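Search this site Search Go

How to Wash and Store Screen-Printed T-Shirts

2 comments | 22 shares

Plastisol ink sits on top of the fabric and is bonded to it by heat. Water-based ink soaks into the fibers. The two wear out in different ways, but the washing procedure below works for both. It does not apply to iron-on vinyl, which needs a cooler wash and lifts at the corners if it is dried hot.

Identify the print

Rub a thumb across the design. Plastisol feels like a thin rubbery layer with a definite edge. Water-based ink has almost no raised surface. Vinyl is smooth, uniform, and sharp at the edges, and a small tug on the shirt will make it wrinkle as one sheet. If the care label and the print disagree, follow whichever calls for the lower temperature.

Before washing

1. Wait before the first wash if the shirt is newly printed. The shop will give a waiting period; use it.
2. Turn the shirt inside out. Most print wear comes from rubbing against other clothes.
3. Sort by fabric weight as well as color. Jeans and towels abrade a print faster than other T-shirts do.
4. Close zippers and hooks on anything else in the load.
5. Treat collar stains with diluted liquid detergent. Keep stain remover off the ink. Solvent-based removers soften plastisol.

Washing

Set the machine to cold or to 40 degrees C at most, gentle cycle, low spin. Fill the drum loosely. Use liquid detergent, because powder that does not dissolve in cold water leaves grit in the load. Leave out bleach. Leave out fabric softener as well, since it coats the fibers and shortens the life of water-based prints in particular.

Bright colors such as red and orange should be washed separately for the first few loads. Test for bleeding by pressing a damp white cloth against an inside seam.

Drying

Line drying in shade is preferred. Hang the shirt from the hem so that clothespin marks do not show at the shoulders. If a dryer is used, select low heat and take the shirt out slightly damp. A print that feels tacky is too hot. Lay it flat until it cools, and do not let printed areas touch.

Ironing

Iron inside out on a low setting with no steam. Never put the iron directly on the ink. For a crease across the design, cover it with parchment paper and press for a few seconds at a time.

Folding and storage

Use a flat, clean surface larger than the shirt. Lay the shirt face down and smooth it from the collar toward the hem. Fold each side in toward the middle, turn the sleeves back, and bring the hem up. Avoid placing a fold line through a solid block of ink. Where the design is too wide for this, fold loosely and refold along a different line every few months.
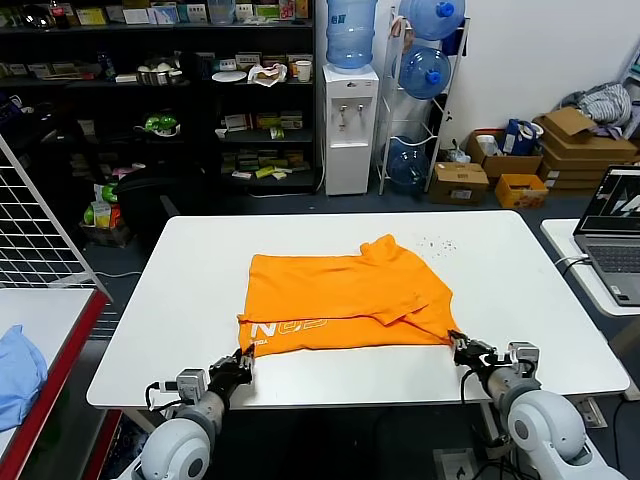
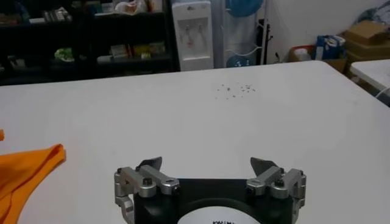
Comments (2)

Yiran Qiu
Parchment between the shirts also helps if you keep them in a stack. I had two plastisol prints stick together in a closet over the summer and the top one lost part of its lettering when I pulled them apart. Would the freezer have released them? I have read that it works but have not tried it.

Reply

Wevdale
Chilling makes the ink less tacky, so it is worth trying before pulling. Bag the shirts first and separate them slowly from one corner. Lettering that has already come off has to be reprinted.

Reply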